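The Planner That Learned to Wait

When Hrefna Overgaard joined Andarness in March, the company's shelf-stocking software could plan a path for two arms in 14 milliseconds. It could not decide which arm should go first.

"Speed was never our problem," she told me. "Two arms want the same piece of air, and both are right."

Her team's answer is Closura, a scheduling layer that sits between perception and motion control. It gives each arm a claim on a part of the space and takes the claim back when the camera data no longer supports it.

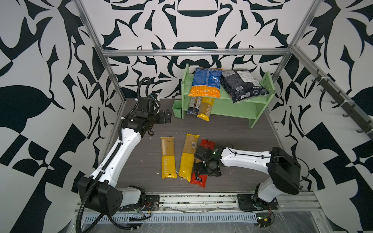 Spaghetti is a favorite test material of the group. The packages are long, and the clear windows confuse the depth estimate. Nelu Ciobanu, who writes the perception code, keeps a log of 562 grasp attempts, and for 109 of them the planner trusted a wrong edge. He reads these cases one by one, with the point cloud open on a second screen.

Now Closura asks for a new view when its confidence is low. This costs time, and Ciobanu does not like it very much. Overgaard accepts the delay, but she wants the limit to be set for each product separately.
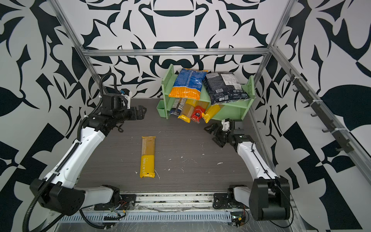
Two arms at a green shelf of packaged pasta, with one spaghetti package on the tabletop.

The next version will let an arm give up its claim in the middle of a movement. The code for this is written, and the team is still arguing about the default setting.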